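The lost reels of Zurkover

A Belgian drama that played for one week in August 1961 is back in circulation, and it is better than its reputation

For most of its life Sturna was a title in other people's filmographies. It was made cheaply, shown briefly and then put away, and the few reference books that list it get the running time wrong. The restored version lasts 97 minutes. The books say 80, which suggests that whoever wrote the first entry had seen the cut export print, and that everyone afterwards copied it.

The story is simple. Caron, a barge pilot in his fifties, comes home from a long contract on the Rhine to the canal town of Zurkover. His wife has let the upstairs room to a young schoolteacher, and she has not mentioned it in her letters. Caron says nothing about it either. He eats his meals, mends the back gate and goes down to the lock every morning to ask for work. The lodger stays. Over one winter the three of them arrive at an arrangement that none of them has proposed.

Not a great deal happens after that. There is a flood, which we mainly hear about, and a funeral, which we see from across the road. The longest scene takes place in a kitchen, where Caron and the teacher wait for a pan of milk to boil and talk about the price of coal. It runs for almost seven minutes without a cut.

Reviewers in 1961 found this hard going. One Brussels paper called it "a film about furniture". The distributor, Flirkero, had expected a river romance and had printed the posters before anyone in the office had seen the finished picture. They showed a couple embracing on a deck. No couple embraces in the film, on a deck or anywhere else. It was pulled after a week, and Flirkero went out of business two years later with most of its stock in a rented warehouse. 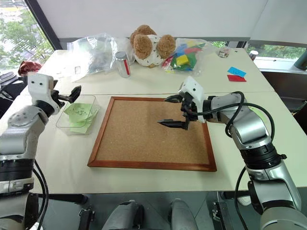
Why did it take so long for the film to be shown again?

The negative was split up when the warehouse was cleared, and the sound reels were stored under a different title. It was only when the two halves were matched that a proper restoration could be costed.

The matching was done by Séverine Huet, an archivist who had been cataloguing unlabelled sound elements from small distributors. Several cans were marked with the working title, The Lodger's Winter, and had been shelved with a batch of radio plays. Huet recognised a line of dialogue from a continuity script she had read years before.

"It was the line about the coal," she says. "I had typed it on an index card as a student. I went and looked for the card and it was word for word."

Finding the sound was the easier part. Reel four of the picture negative had shrunk badly and could not be run through an ordinary scanner. It had to be photographed a frame at a time. Huet's department logged 497 separate repairs, most of them to torn perforations, and 25 seconds are still missing from the end of the flood sequence. The gap has been left as black, with the sound running underneath. I think that was the right decision. An earlier plan to fill it with stills was tried and dropped.

The photography benefits most. In the export print, which circulated for a time on poor video copies, the interiors were so dark that the wife's face could hardly be made out. Now you can follow her through every scene, and it changes the film. Odette Pruvost, who played her, was a stage actress from Lille with one previous screen credit. She has fewer lines than either of the men. What she does have is a habit of finishing small jobs before she answers a question: folding the cloth, closing the drawer, then turning round. On the old copies it looked like slow editing. It is a performance.

Pruvost made no more films. She went back to the theatre and later taught, and she gave just one interview about Sturna, to a local magazine in Lille. In it she complained mildly about the cold on location and said that she had never been sure whether her character was happy. The director told her not to decide. She thought this was lazy of him at the time, and said so, and they did not speak for the rest of the shoot except about marks and cues. 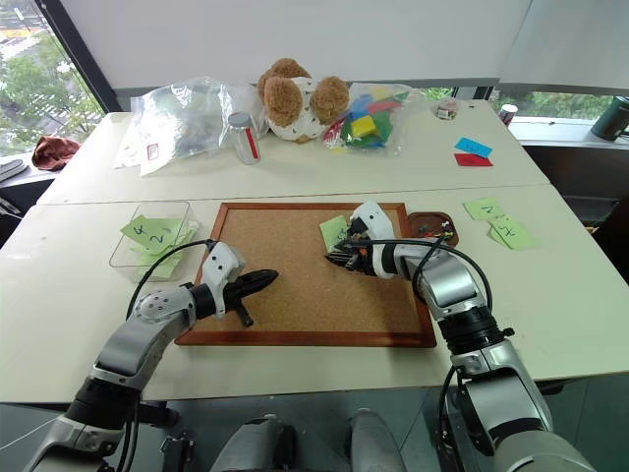

The restoration of Sturna involved 497 separate repairs.

Whether the film deserves to be called a lost masterpiece, as the publicity has it, is another matter. The teacher is underwritten, and the actor playing him seems to have been hired for his profile. A subplot about a stolen bicycle takes up too much of the middle and is then forgotten. The music, a solo accordion, comes in whenever the director loses his nerve, and he loses it more often as the film goes on. The last reel has four accordion cues. The kitchen scene has none and is the best thing in the picture.

Even so, I have now watched it three times and would happily go again. The final shot, with Caron at the lock in the early morning while the gates take their time to open, is worth a ticket by itself. He has his work papers in his hand. A barge comes through and he steps back to let it pass.

The restored print had its first public showing on 6/5/24, in a hall with 200 seats. There were 167 people in the audience, which is probably more than saw it on any night of its original run. Huet introduced it briefly and then sat at the back to check the sound levels. A disc release is planned, with the shorter export version included as an extra and an essay by Huet on the recovery of the sound reels. Subtitles are available in English, French and Dutch.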